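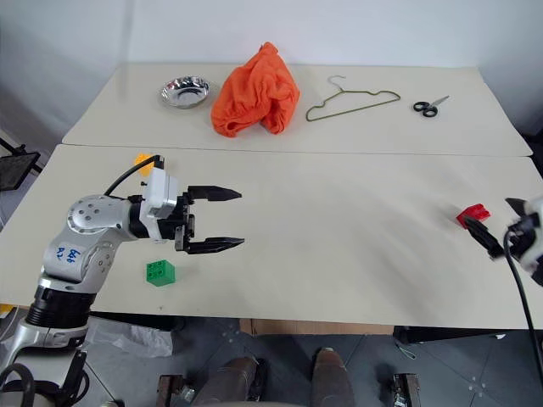

Green four-stud block on the front table section.

Ticket 479: Team check-in page stuck on "pending" for Hindis Cup qualifier
Status: Resolved
Opened by: Nerea Miranda (team manager, Montes)
Assigned to: Ramiro Zabala

Nerea Miranda
We registered for the February qualifier and paid the entry fee. Five of our six players show as confirmed. The last one, Eusebio Cuesta, stays on "pending" and the check-in button is grayed out for the whole team. Tried two browsers, same result. Check-in closes in 20 minutes.

Ramiro Zabala
I can see the team. Has Eusebio changed his Flamevard account name lately?

Nerea Miranda
Yes, last night. He dropped the old clan tag.

Ramiro Zabala
OK. The bracket still has the old name, so the match against his account fails. Please have him log out of Cundix, unlink Flamevard under Connected Accounts, link it again and reload the team page.

Nerea Miranda
Done. He shows the new name now but still pending.

Ramiro Zabala
Roster was locked before the relink. I unlocked it, refreshed his entry and locked it again. Try now.

Nerea Miranda
Confirmed, all six. Button works and we are checked in. Thanks.

Internal note, Ramiro Zabala
Same fault as the one Theophilus Addo logged for the open bracket. Name changes do not sync once a roster is locked. Passed to Rocío Nieto for a fix. Closing.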